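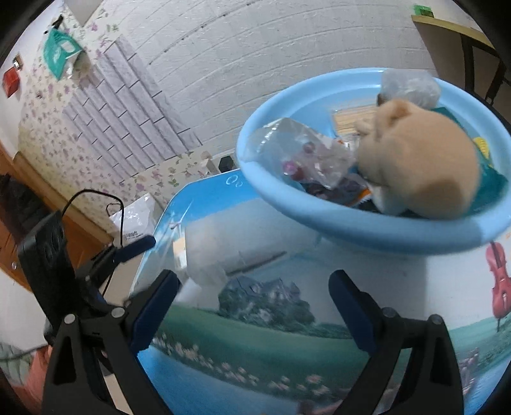 ¿Qué se hace con una palangana en la que ha acabado un poco de todo? Se vacía por grupos, de lo blando a lo pequeño, y el envase se decide al final.

Notas, bloque 2. Hablar despacio, 90 segundos por diapositiva.

Caso de trabajo: palangana redonda azul claro sobre una mesa estampada. Contenido mixto: peluche marrón claro, bolsas transparentes, palitos finos en su envoltorio, paquetes. Criterio de Kaisu Manninen (Faltdale): el peluche sale primero — ocupa mucho y tapa lo demás. Después, los paquetes de color. Las bolsas de plástico fino, aparte; se enganchan entre sí.

Preguntar a la sala quién guarda los bastoncillos con la comida. Esperar respuesta.
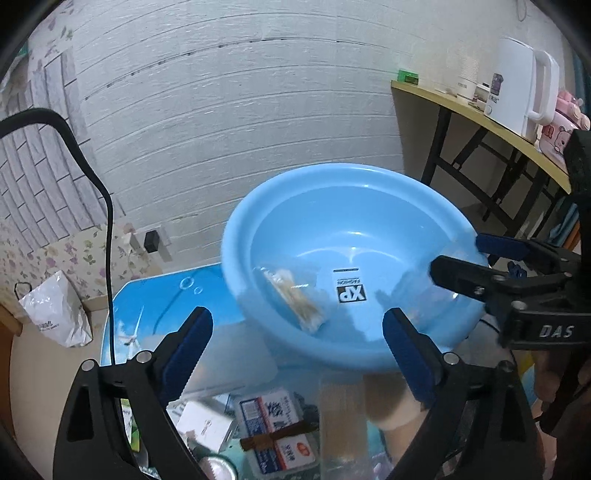
Los bastoncillos de algodón se quedan en su bolsa. No se trasvasan a un bote hasta que el grupo de aseo esté completo. Una bolsa arrugada apoyada en la pared se comprueba antes de tirarla: puede llevar piezas pequeñas.

Etiqueta del fondo: se retira antes del primer lavado. Remitir a la ficha 58 de Aravind Pinto.

Si sobra tiempo, comparar con el método Brolholm (clasificar por tamaño). Si no, pasar a la diapositiva 119 y dar la palabra a Satish Iyengar.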